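README zum Datensatz Korletey, Teil Zweiarm-Tisch
Stand: 10. September 2021
Pflege: Nuwan Navaratnam, Durchsicht der Labels: Selvaraj Talukder

Vor dem Herunterladen bitte den Abschnitt "Was wir nicht glauben" lesen. Er ist länger als der Abschnitt zum Nutzen, und das ist Absicht.

Der Datensatz enthält 3368 ferngesteuerte Episoden mit zwei Armen und Zweifingergreifern. Gearbeitet wird in einer mit Stoff verkleideten Zelle auf beigem Untergrund, mit mintgrünen Kästen und wechselndem Bürokram.
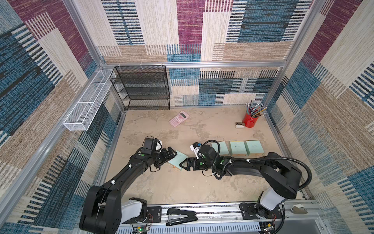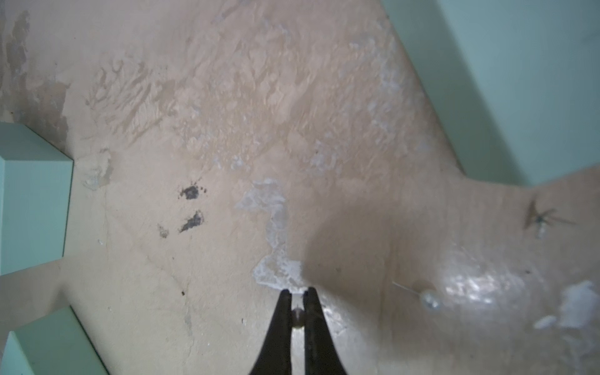 Zuerst die feste Kamera, danach eine Kamera am Greifer.

Inhalt einer Episode
Bildströme der festen Kamera und der beiden Handgelenkkameras, Gelenkwinkel beider Arme, Greiferöffnung, Steuerbefehle, ein Aufgabentext und ein Feld "ergebnis". Die Ströme sind nach Zeitstempel zusammengeführt, und der Zeitstempel entsteht auf dem Aufnahmerechner. Wer die Verzögerung zwischen Kamera und Gelenkdaten genau braucht, muss sie selbst bestimmen. Unsere eigene Schätzung hat zweimal verschiedene Werte ergeben und steht deshalb nicht in den Metadaten.

Wie gesammelt wurde
18 Personen haben die Arme gesteuert. Die Verteilung ist schief: Wer schnell war, bekam mehr Schichten, und wer mehr Schichten bekam, wurde schneller. Ein Modell, das hier gut abschneidet, ahmt womöglich vor allem die Gewohnheiten einer kleinen Gruppe nach. Die Kennung im Feld "bediener" ist pseudonymisiert, aber durchgängig, man kann also danach trennen. Bitte auch tun.

Die Gegenstände wurden zwischen den Episoden von Hand umgestellt. In der Anleitung stand "zufällig". Menschen stellen aber nicht zufällig auf, und eine Verteilung der Startpositionen hat niemand vorab festgelegt.

Labels
Das Feld "ergebnis" kennt "erreicht", "nicht erreicht" und "unklar". Eingetragen hat es die steuernde Person selbst, direkt nach der Aufnahme. Selvaraj hat eine Stichprobe nachgesehen und dabei 202 Einträge geändert, fast alle von "erreicht" zu "unklar". Für den Rest gilt: so gut wie die Laune am Ende der Schicht.

305 Episoden haben keinen brauchbaren Aufgabentext. Entweder ist er leer, oder es steht "wie eben" darin. Wir haben nichts nachgetragen, denn ein im Nachhinein erfundener Text wäre schlimmer als die Lücke. Der Lader überspringt diese Episoden nur mit der Option ohne_text=weg, voreingestellt ist sie nicht.

Was wir nicht glauben
Dass die Menge reicht. In der Projektskizze von Henness hieß es, mit genügend Beispielen erledige sich die Feinarbeit beim Greifen kleiner Teile von selbst. Dafür haben wir bisher keinen Beleg gesehen.

Dass der Stoff an den Wänden Vielfalt erzeugt. Er macht den Hintergrund unruhig, das stimmt. Wenn dasselbe Muster über viele Episoden hängen bleibt, lernt das Netz womöglich eben dieses Muster.

Dass sich Ergebnisse auf andere Zellen übertragen lassen. Die Auswertung mit Skellar lief am selben Aufbau wie die Aufnahme. Zahlen daraus bitte nicht als Generalisierung zitieren, auch wenn es auf einer Folie hübsch aussieht.

Aufteilung
Es gibt train, val und test. In der ersten Fassung lagen aufeinanderfolgende Episoden derselben Schicht teils in train und teils in test, was die Testwerte geschönt hat. Jetzt wird nach Schicht getrennt. Ältere Ergebnisse mit der Kennung v0 sind damit nicht vergleichbar, und wir rechnen sie auch nicht um.

Wofür es taugt
Vortraining, Fehlersuche in der Datenpipeline, Versuche zur Zusammenführung mehrerer Kameras. Für Aussagen über Zuverlässigkeit im Betrieb taugt es nicht.

Offen
Kalibrierung der Handgelenkkameras: Es liegt eine Datei bei, gemessen vor Beginn der Aufnahmen und danach nicht wiederholt.
Kontaktkräfte: nicht aufgezeichnet.
Brevari möchte im Oktober eine zweite Runde mit fester Startverteilung. Ob das Protokoll dafür rechtzeitig steht, ist offen.

Fehler bitte mit Episodennummer an Nuwan Navaratnam melden. Meldungen ohne Nummer bleiben liegen.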